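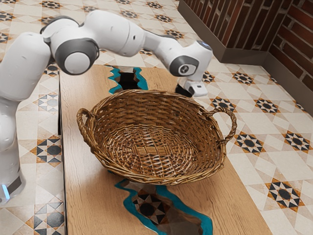

Basket task in sim, wicker basket on the river table, gripper empty.

October, 4:20 pm

Went over the equipment list for the Plodton bench with Niall Dow. The arm itself is already covered under last year's money, so this entry is only about what goes around it: table, baskets, finger pads, lights, power. Shared sheet is still called "Paul bench" from the old project. Leaving it.

**Table**

In sim the right handle of the basket hangs out past the edge of the table. Fine for a render. On the real bench I don't want anything overhanging on the side where people walk, so the top needs to be wider than what we modeled. Villance quoted $370 for a solid top with the leveling feet included. The narrow one is cheaper but we would end up adding a shelf to it.

Niall asked if we should match the sim table, openings and all. I say no for the first round. A solid top is easier to bolt to and we don't lose things through the gaps. If we want to test on a surface with holes later we can cut one from sheet stock ourselves.

**Baskets**

Want at least three of the same oval basket, since wicker wears and we will catch a handle sooner or later. $53 each from Lumura, shipping extra. Need to check:

- handle to handle length (listing only gives the bowl)
- whether the rim is the thick rolled kind
- if they can hold three from one batch

Three baskets is $159. Niall thinks two is enough and one plastic tub as a backup. I'd still go for three – the color and weave vary a lot between batches and I don't want the camera settings redone halfway through.

**Finger pads**
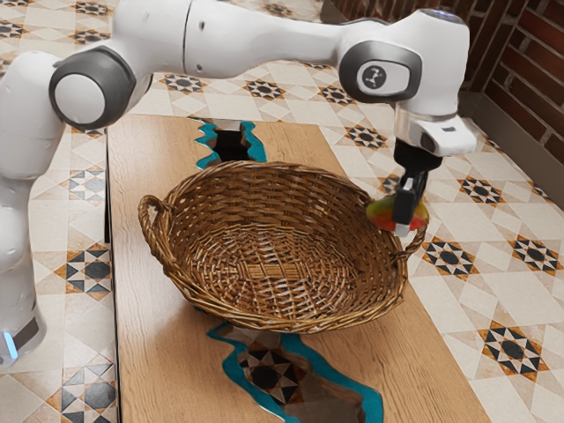
Pads are the part I have the least idea about. Sim friction is whatever we type in, and real fruit has skin that bruises and stems in odd places. Two options from Villance: the standard rubber pads at $46 a pair, and a softer set at $80 a pair. I put one pair of each on the list. Run the standard ones first, keep the soft ones in the drawer, decide on the next order after we've had a couple of weeks with them.

Niall wants plastic fruit for the first tests. Agreed, and it comes out of consumables, so no line needed here. Real fruit we buy as we go. Someone has to throw it out before the weekend.

**Power and lights**

Not priced. The bench position is two outlets short if the PC and both light panels stay on the same wall. Asked facilities, no answer so far. Lights can come from the old bench if the clamps fit the new frame. Measure the frame tube when the table arrives and not before, I got this wrong last time.

**Total as of now**

| Item | Qty | Cost |
|---|---|---|
| Table, solid top | 1 | $370 |
| Basket, oval | 3 | $159 |
| Finger pads, standard | 1 pair | $46 |
| Finger pads, soft | 1 pair | $80 |
| **Sum** | | **$655** |

Shipping and tax not in there. Also nothing for the base plate, which we may be able to make in the shop if there is aluminum left over.

**To do**

- me: email Lumura for basket length and batch question
- me: ask Villance if the quote holds into next month
- Niall: find the hole pattern for the arm base and sketch the plate
- Niall: look in the storage room for the spare e-stop – if it's gone, add a line
- both: agree on two or three baskets before the order goes in

Reach check on the wider top still open. I'll change the table width in the sim file and rerun the far side of the basket tomorrow morning.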